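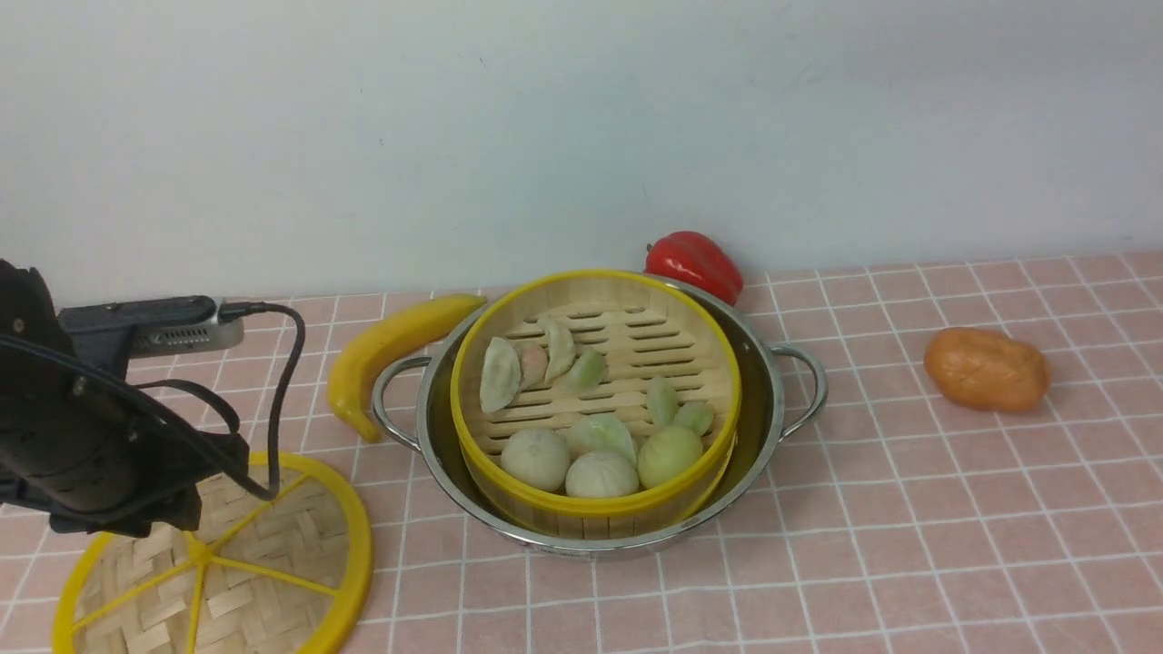 Teleop vs. hand guiding for lid tasks?
Posted in May by stojanovska_fan

I've got 405 demos of one task and a policy that treats every lid like it's haunted. Task is "put the lid on the steamer," remote control only, leader arm in my lap, coffee out of reach for safety. The yellow spokes on the lid give me something to line up on from the head view, so I aim for the hub and hope. Half my episodes have a long pause right over the weave while I make up my mind, and the policy has learned the pause beautifully. Would guiding the arm by hand be any better?

brarkport_dan wrote:
Trim the pauses. You taught it to dither, it dithers. And 405 is not a lot. I didn't get anything I'd show my boss until 1,000.

Zdzisław Duda wrote:
Disagree with Dan, as is tradition. I had 3,413 demos on a pot task and the policy was garbage, all of them recorded by me in the same sleepy mood. Hand guiding fixed my hesitation in one afternoon. You feel the contact, you stop guessing.

brarkport_dan wrote:
And your hands are in every single head camera shot. Enjoy your policy that waits for a pair of hairy forearms to show up.

Zdzisław Duda wrote:
Record the joints, replay without the human, save the video from the replay. My forearms are fine.

stojanovska_fan wrote:
Replay sounds OK until the lid slips 2 cm and the whole thing closes on air. Wrist view for reference - I mostly steer by this one once I'm low: 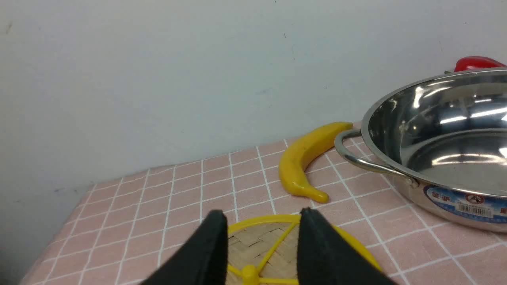 Wrist cam, fingers open over the lid.

multinura_mo wrote:
From there you can't see most of the weave, the fingers are hiding it. I'd go for the rim, it shows on both sides. Also move that banana between episodes, or the policy will decide the banana is the landmark. Ask me how I know.

stojanovska_fan wrote:
How do you know?

multinura_mo wrote:
It was a lemon. I don't want to talk about it.

brarkport_dan wrote:
Rim grasp, trimmed pauses, stay on teleop. Zdzisław can send his complaint by replay.

Related threads
Josusside leader arm drifts after warmup
Cutting dead time out of episodes
Wrist cam cable keeps snagging
How many operators per dataset?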